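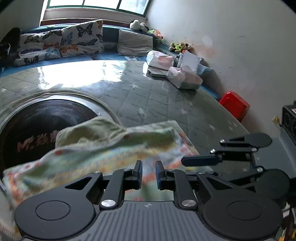 I have been putting off writing about laundry for months, mostly because I figured anyone who reads this blog already has opinions and doesn't need mine. Then I mentioned in a post back in November that I'd stopped using fabric softener on our towels, and I got more comments on that one throwaway sentence than on the entire bathroom repaint. So okay! Laundry it is. Get a coffee.

Some background first. We moved into the house on Oder Street with a washer that came with the place, and I wanted to hate it. I'd grown up with the kind you open from the top and sort of argue with, the kind where you could toss in a forgotten sock halfway through and nobody got hurt. It took me one whole winter to come around on the new routine, and most of that winter was me doing things wrong. I overloaded it. I used twice the soap. I washed a comforter with three pairs of jeans and a bath mat, and what came out was one large object that had to be taken apart by hand on the kitchen floor.

The thing that changed everything for me was going one piece at a time. I know how that sounds. I used to scoop up the whole basket and shove it in like I was stuffing a turkey, and then wonder why the sheets came out in a rope with all the washcloths trapped in the middle. Now I pick up each thing, give it a good shake and let it drop in loosely. It adds maybe two songs' worth of time. In return I find the tissues before they go through, I find the hair ties, and once I found the remote for the bedroom fan, which we had already replaced.

The colorful stuff is where I get fussy. I have a real weakness for patterned cloth – stripes, little flowers, anything that looks like it came out of somebody's grandmother's picnic hamper – and I've faded enough of it to be careful now. My worst loss was a set of striped dish towels from the Mareck outlet, the good heavy ones, that I washed hot with bleach because one of them had been used on beets. The beet stain survived. The stripes did not. I still use them for the floor and I feel a pang every single time.

So here's how the bright things get treated these days. Cold water, always. Anything with red in it gets washed by itself the first two times, and I mean by itself, even if it feels ridiculous to run a load for one towel (I use the shortest cycle and try not to think about it). After that it can join the other brights. I turn pillowcases inside out if they have a print on the outside. And I dry them on low or hang them over the shower rod, because the dryer is what really eats color in my experience, more than the water ever did.

A few of you asked about pale green specifically, after the towel conversation, and I laughed because I have had such a time with pale green. It picks up everything. Gray from the socks, a sort of tired yellow from too much detergent, a pink cast if anything red is even in the neighborhood. If you have something that's light in one spot and loud in another, treat it like the loud part for the first few washes and then like the light part forever after. That's the best rule I've got and it took me several ruined napkins to get there.

Now, detergent. I use 60 ml for a normal load, measured in an old medicine cup, and less than that for a small one. The cap that comes on the bottle is enormous and the lines inside it are impossible to read, and for years I just filled it to wherever felt generous. Then I ran a load of "clean" towels with no soap at all, as an experiment, and the rinse water had suds in it. Suds! From towels I had folded and put in the closet! I did that twice more before they finally ran clear, and they came out softer than they had been since we bought them. That's the whole story of how I quit fabric softener, for those who asked. No big philosophy behind it. The towels were stiff because they were full of soap, and I was putting another product on top of the soap to fix it.

I buy the Tanoli powder now when I can get it, and whatever unscented liquid is on sale when I can't. The powder clumps if you leave the box near the sink. Ask me how long it took to move the box away from the sink.

Blankets and quilts get their own paragraph, because they're what I get asked about by everyone who comes to stay. Quilted things hold an unbelievable amount of water. A throw that seems light as anything on the couch will weigh as much as a wet dog by the time you haul it out, and if it's balled up on one side, the whole machine starts thumping across the floor like it has somewhere to be. I wash one quilt per load with a couple of bath towels to balance it out. If it starts walking, I pause it, open it up when it lets me, and move things around. I also check the stitching beforehand, since one loose thread on a quilt line will turn into a foot of loose thread by the spin cycle. A needle and thirty seconds ahead of time saves a whole evening of swearing.

Baby blankets and kitchen towels I keep apart. I didn't use to. My sister-in-law pointed out (kindly, she was very kind about it) that I was washing the thing we wipe bacon grease up with alongside the thing a baby chews on, and I haven't been able to unthink it.

Then there's the cleaning of the washer itself, which I avoided for longer than I'd like to say. Once a month I run it empty on hot. Before that I wipe around the opening with an old washcloth and get into whatever creases I can reach, and there's always something in there, lint or a penny or a sad gray mystery. I wipe down the shiny metal too, just because I like it shiny. Afterward I leave it open to air out. If your clean clothes smell like a basement, try that before you buy a special product for it. I bought the special product first. It smelled like a lemon in a basement.

Folding, I have nothing to teach anybody. I fold towels in thirds the way my mother did and everything else gets a sort of suggestion of a fold. I did get a set of canvas bins from Skirnach last spring, one for kitchen cloths, one for bath, one for what I think of as "guest nice," and having the bins has done more for me than any folding method. If a cloth has a bin, it gets put away. If it doesn't, it lives on the chair. We all have the chair, right? Mine currently has two pillowcases on it, a sweater I keep meaning to mend, and a tablecloth that won't fit anywhere.

I keep my stain stuff simple. Dish soap for grease, cold water right away for berries, and a paste of baking soda for the underarms of white shirts. For coffee I just rinse and hope. Somebody wrote in to say that sunshine takes out tomato, and I tried it on a napkin over the porch rail and by late afternoon it was a good deal paler, so put me down as a believer on that one. I'd love to know if it works through a window, because it's getting cold out there and I'm not standing on the porch in slippers for a napkin.

Next time I want to get into sheets, and the great fitted sheet question, and whether wool dryer balls do anything besides roll under the couch. If you've got a trick for getting candle wax out of a table runner, please leave it in the comments. I have one soaking in the sink right now and I'm not feeling good about it.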